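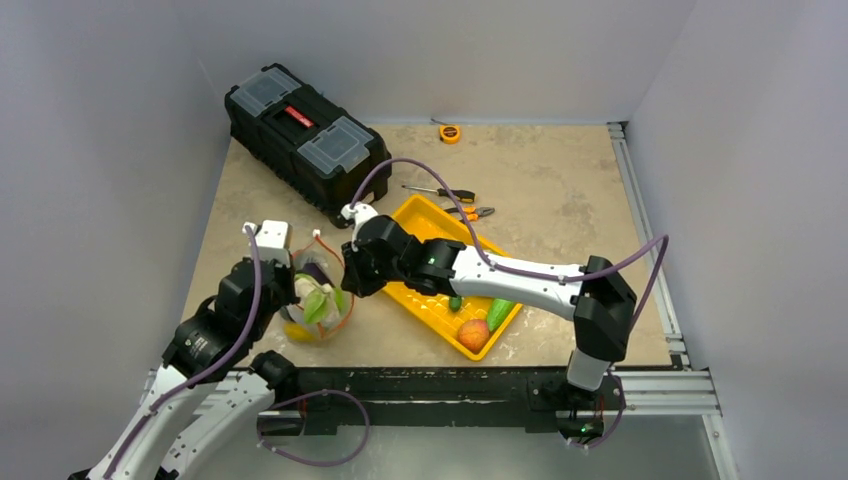 Posted by the author of Rikonum Notes, Cisville | September | Filed under: controllers

For two weeks I am comparing two controllers for the grippers on our arms. One is the Clidlow, which I have used already since spring. The other is the Gyamfi, which is newer and has a much nicer manual. Both can drive the same fingers, so I could leave the mechanics as they were and change only the electronics and the settings.

My table is the usual mix. There is a toolbox, a tape measure, a screwdriver and pliers with orange handles, and in front a yellow tray with things from the kitchen side. I like to have hard and smooth objects near to each other, for it shows quickly if a controller has only one good setting.

On paper the difference is the loop rate. The Gyamfi closes its current loop at 1,000 Hz and the Clidlow is slower than this. I expected that I would feel it immediately. With the screwdriver I did not feel it at all. The handle is thick, the fingers close, and both controllers stop where they should stop.

The smooth objects are another story. A round body wants to turn when the fingers do not arrive together, and it is there that the ramp of the force becomes important. The Clidlow makes the last few millimeters in one push. The Gyamfi goes down in steps, and you can set the size of the step yourself. I made some 31 grasps on Wednesday, mixed between the controllers, and I wrote a short remark after each one. My remarks for the Gyamfi are shorter, and I take this as a good sign.

The eggplant became my favorite test. It is glossy and oval, and it gives the fingers very little to hold on to. From the wrist camera I can compare how it sits between the fingers, and I can also see the tray and the zip bag with its red-orange strip, so I know what I may hit when I move to the side.

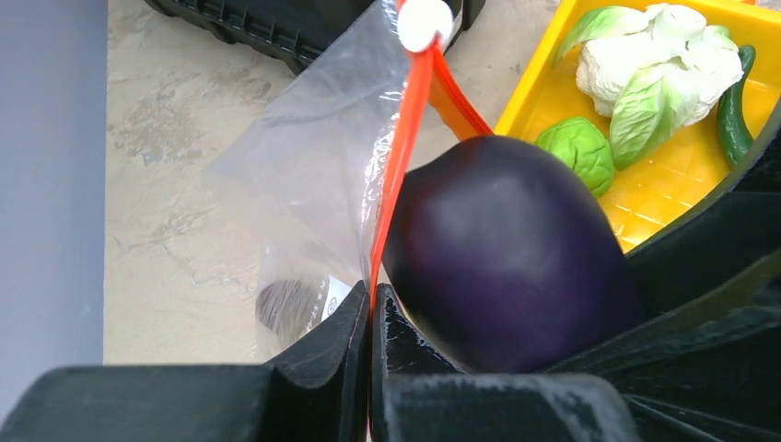 Settings I will keep

For the Gyamfi: small step, low holding current, and the timeout longer than the manual proposes. For the Clidlow I only lowered the closing speed. It is a pity that it cannot save a profile for each object, and I must type the values again after every restart.

I have not decided yet which one stays. The bag is next on my list, and I want to try it with both before I send one back.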